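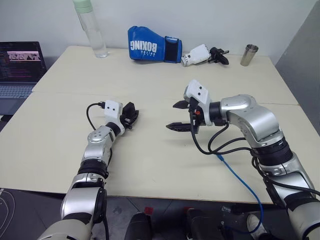 In praise of the one-page cell rule

By Ermira Yordanov
2020-06-26

I love a good standard. I know how that sounds, and I have watched people's eyes slide towards the door when I say it at dinner, but I mean it warmly. A good standard is the worked-out experience of hundreds of strangers, some of whom had a very bad afternoon before they wrote their paragraph, and we get to read it for the price of a decent pair of boots.

What I want to argue for is something smaller that sits underneath the standard: the house rule. By that I mean the single sheet that says how this two-armed cell, on this bench, is to be used by the people who share it. Most labs and small workshops I visit have the thick binder. Very few have the sheet. I think the sheet does more good per word than anything else we write, and I'd like to see it treated as proper engineering work, with a name at the bottom and a revision number.

My conversion came at Sulwood, where I spent most of a July helping to tidy up the paperwork for their shared benches. The risk assessment ran to 95 pages. It was careful, it was honest, and the only person who had read all of it was Ermanno Barbieri, who wrote it. He is a generous man and he agreed to let me cut it up with scissors (real ones, on the floor of the meeting room). We were looking for the sentences a person would need in the ten seconds before pressing start. We found 44 of them. After a week of arguing we had 7, and they fitted on one side of A4 in type you could read standing up.

I won't reprint the whole sheet, which belongs to Sulwood, but I can tell you what sort of things survived. The first was about the space both arms can reach. Two arms over one table are a different animal from one arm twice! Each can be perfectly well behaved by itself and still close a gap that a hand is in. So the rule says that the shared middle is treated as live whenever either arm is powered, even if the other is parked. It takes one line to write, and it changed where people stood.

The second was about cables, and I could happily have given it the entire page. Cables at the wrist have to have slack or the wrist can't turn, and slack is exactly what finds its way under a gripper or over the edge of a table. The big standards do talk about this, in a general way, as they must. A house rule can be much more pointed. Ours said to take each arm slowly to the far ends of the day's task and watch the cables, only the cables, the whole way. Do it before the first run and again after anything on the wrist has been changed. Floor cables got their own sentence: if you can trip on it on your way to the stop button, reroute it now.

Then there was the matter of what may live on the table. This caused more heat than the rest put together. The strict camp wanted nothing within reach except the workpiece. The practical camp pointed out that test objects have to be somewhere, and that a rule broken by ten in the morning teaches everyone to break the next one. What we settled on was a marked line. Anything past it is storage, and the software limits are set short of it. Open liquids don't go on the table at all, and spare tooling stays on the far side or goes back on the shelf. I was in the strict camp. I've come round, mostly.

There's a fair objection to all this. Ermanno put it to me more than once: a short sheet tempts people to believe that the short sheet is all there is. He had seen it happen at Plisia, where a laminated card slowly replaced the assessment it was meant to summarise, and when the tooling changed the card stayed as it was. I take this seriously. Our answer was to print the assessment's revision number on the sheet and to make the sheet expire. If the date has gone by, the cell is out of use until somebody has read the long document again and signed. People grumbled. They also read it.

The other objection is that house rules drift apart, so that a visitor trained at Jaunzems walks into Grerkon and finds the same arms under different habits. True, and I'd rather like the drift to be visible. Let's publish the sheets. Put them side by side, steal each other's best lines, and send the ones that keep turning up to the people who draft the big documents. They ask for comments, and they get far fewer from the bench than they should.

Sulwood's log shows 1,772 powered sessions under the sheet so far, and it is on its fourth revision. The latest change is to the cable line, which now says "and under the table too". It was proposed by a student in her second week, and it went in the same afternoon.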